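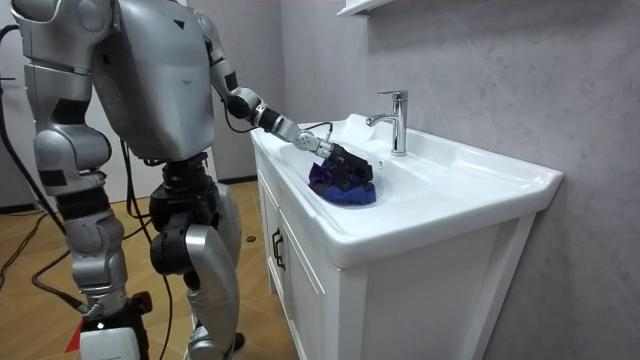
Cloth in the basin, vanity on the right

Purple cloth leaving colour in white bathroom basin – how do I clean it and stop it happening?

Posted in Bathrooms and Laundry

Quick one hopefully. We've got a white vanity in the upstairs bathroom, the Foltholm one with the basin set in the top. Been wiping it round with a dark purple and royal blue cloth, see photo. Keeps leaving a faint bluey tinge in the bottom of the basin, worst near the plughole. Comes off a bit with washing up liquid but not all of it. Cloth has been through the machine twice on its own at 30 degrees and it's still at it.

Three things really
What gets the tinge off without scratching
Is the cloth a lost cause or can I set the dye somehow
What should I be using on a basin like this, day to day

No idea if the basin is ceramic or that cast resin stuff. The leaflet went out with the box. Fitted in December so not old. Don't want to use bleach if I can help it, the room's tiny and the window sticks.

Thanks in advance, bit of a rush as we've got people staying.

dampcorner

Find out what the basin is first. Tap it with a fingernail or the handle of a teaspoon (gently!). Ceramic rings and feels cold, resin gives a dull thud and feels warmer. Matters quite a lot becuase resin marks easier and it holds on to colour.

If ceramic: bicarb and a drop of water, mix to a paste, spread it over the tinge, leave it 30 minutes, rub in small circles with something soft and WHITE. Rinse. Do it again if you need to. Mine took two goes after a hair dye accident, which was much worse than yours sounds.

If resin: same paste but no leaning on it, and try a patch up by the overflow first. No scouring cream, no green scourers, no magic sponge unless the maker says so. Those sponges are a very fine abrasive and they take the shine off, then the dull bit picks up toothpaste and everything else. Ask me how I know.

Cloth – dark purple is a pig for this. Wash it a few more times, warmer if the label lets you, with a bit of old white rag in with it. When the rag comes out white you're probably fine. I wouldn't bother with vinegar or salt to set the dye, people swear by both but neither did a thing for mine. Put it on floor duty or the car.

The other thing is don't leave it sat in a heap in the bottom of the basin. A damp dark cloth bunched up under the tap for an hour is how you get a patch. Wring it out, hang it over something. The wiping itself is hardly touching it, it's the sitting.

Day to day I use a plain white cotton cloth, warm water, tiny squirt of washing up liquid, then a dry one round the tap. 4 cloths on the go, all in with the towels. Done.

stillham_sue

just get white ones. Lashari do a bag of them in the market, cheap as anything. had the same with a red one, chucked it

gritandgrout

Mostly agree with the long one above but a couple of bits.

Check the tinge is dye at all. Blue-green near the plughole, or in a line under the tap, can be from copper pipes, particularly in a newish install or if you've got soft water. Easy test – stop using the cloth for a week and clean with white only. If the colour comes back, it's your water and no amount of bicarb will sort it for good. Lemon juice shifts that sort on ceramic, couple of minutes and rinse well. Keep it off the tap finish and off any stone.

Also look on the underside of the vanity or inside the door for a sticker. My Vuleck unit had the model number in there, 127 something, and with that they emailed me the care sheet the same afternoon. Worth asking Foltholm, then you know for certain if it's resin.

If you do go down the stain remover route, never mix it with anything else you've got under the sink. And open that window, even if it wants a shove.

Cloth wise, nothing wrong with 100% cotton in a pale colour. Microfibre's good too but wash it without softener or it just smears.

pipesandpans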